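Skiltuleo sends a robot to relay school, 512 lessons at a time

Anyone who has changed a relay in a control panel knows the procedure. You look for the dead one, pull it out, push in a new one and bend a pin. Festitz firm Skiltuleo would like a robot to learn everything except the last part, and it has spent the spring producing the teaching material.

The result so far is a collection called Bellamy, made up of 687 attempts at swapping relays in a simulated terminal panel. Each one was performed by a person in a back office holding a pair of hand controllers, while a software arm copied every twitch. The panel, the table and the room around them exist only on a computer, so no equipment has been harmed. The same cannot be said for the office chairs, two of which have been replaced.
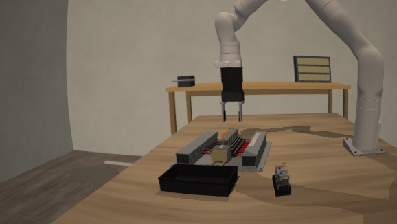 Steady hands wanted, patience supplied

Of the 687 attempts, 512 were judged good enough to teach from. Another 96 were set aside as useful failures, meaning the arm went wrong in a way that a learning system ought to recognise. The remainder went in the bin, mostly for what the project log calls "wandering".

Dušan Urban, who runs the recordings, did a good share of them himself and is not sentimental about it. "By May I was reaching for my coffee in a straight line from above," he said. "My wife asked me to stop."

The operators work in shifts of three hours, with a break whenever somebody starts swearing at the gripper. They are asked to move at an even speed, avoid showing off and, above all, avoid correcting a mistake so quickly that the computer cannot tell there was one. Former video game champions have apparently been the worst pupils. The best was an accountant.
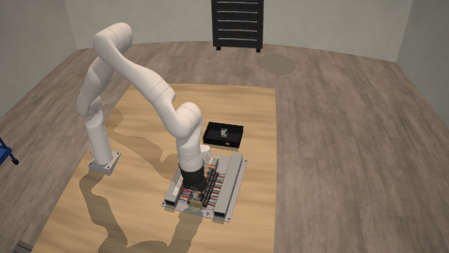

Skiltuleo's argument for doing all this in simulation is partly about money and partly about shuffling. Between attempts the software can turn the panel a little, shift the parts about and change the light, and it does so without sighing. A system that has only ever met one tidy layout tends to learn the layout and ignore the job. Urban's crew therefore keep a list of things the arm must cope with, and shadows are high on it, the long jointed one that the arm throws across the tabletop being a regular nuisance. An early version of the learner took a strong interest in shadows. The black tray behind the panel is another entry, as its place on the table is not to be relied upon, and several operators have complained that they had just got used to it.

Přemysl Slanina, who checks the recordings afterwards, has the less glamorous end of things. He watches every attempt at double speed and marks the moment at which the gripper commits itself. He reckons he can now tell his colleagues apart by how they hesitate. Urban goes in low and early, he says, and then pretends he meant to.

The wires are the sore point. Simulated wire is expensive to compute and has a habit of behaving like either uncooked spaghetti or soup. Slanina's view is that the present version is "closer to the spaghetti", and he would like it noted that he asked for this in writing.

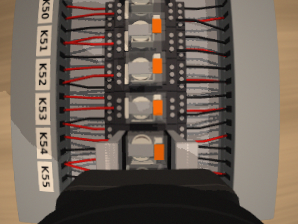
When will the robot try it on a real panel?

Skiltuleo plans a first trial at the Temeo workshop in Festitz once the learner has been trained on the full set, using a panel with the power disconnected. The firm has given no date. Urban has asked to stand near the switch.

Recording for a second collection is already under way, this time covering blown fuses. The accountant has been invited back.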